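# Handout 6: Building and tuning a hand-held gripper pair

Read this before the bench session. It covers the finger linkage, the cable run and the wiping exercise. Parts lists are in Handout 5, and the Pestlow servo tables from April still apply.

## 6.1 Starting point

Each builder assembles two grippers, one per hand. The bodies are printed from the Fang files, revision C or later. Revision B has the wrong hole spacing at the finger pivot and can't be corrected with a drill.

Before powering anything:

1. Move both fingers by hand through the full stroke. Any tight spot must be found now.
2. Check that the cable leaves the body without a sharp bend.
3. Tighten the pivot screws until side play is gone, then back off a quarter turn.

The full stroke is 78 mm between fingertips. If yours comes up short, look at the stop on the inner link first. 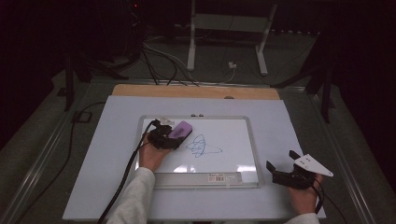

Zollari Shared Workshop, Robotics Build Group

## 6.2 The wiping exercise

A whiteboard eraser is the standard test object for this unit. It is light, it has a soft face, and poor grip shows up quickly as tilt. The left gripper holds the eraser. The right gripper stays near a corner of the board and steadies it if the board starts to slide.

Draw a loose scribble in marker. Close the left gripper on the eraser, set it down beside the scribble, and wipe in overlapping strokes. Repeat with the stroke direction turned 90 degrees.

Record the following in your log:

- finger opening at contact
- finger opening during the stroke
- angle of the eraser relative to the board

A change in opening between the first two means the linkage is flexing. The log runs at a fixed rate, and one complete trial should give around 800 rows. The reference log on the workshop drive has 2,164 rows and covers several trials end to end; split it before plotting.

## 6.3 Contact and finger angle

Grip on a block of this shape depends on where the tips land. With the tips too high, the soft upper part gives way and the block rolls. With the tips too low, the lower finger drags on the board and adds friction that the log can't separate from the wiping load. Aim for the sides, with the tips clear of the surface once closed.

Bendik Wallin's notes on the Garine linkage give the closing force as a function of servo angle. The curve is nearly flat in the middle third of travel and climbs steeply toward closure. Small calibration errors matter most there.
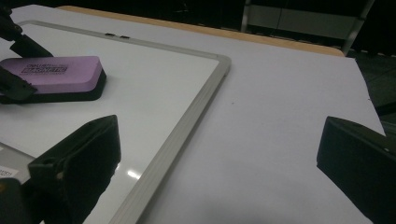

**Why calibrate each gripper separately if both are printed from the same files?**
Print shrinkage and horn position differ from one build to the next, and the opening value will be off by a different amount on each gripper.

## 6.4 Calibration

Close the fingers on the 20 mm gauge block and read the raw value. Repeat on the 60 mm block. Fit a straight line through the two points and enter slope and offset in the config file. On the reference unit the raw difference between blocks is 179 counts.

Do not copy the offset from one gripper to the other. Recalibrate after any change of finger, horn or pivot screw.

## 6.5 To hand in

One log per gripper, the config file, and a plot of opening against time for a single wiping trial. Label the axes with units.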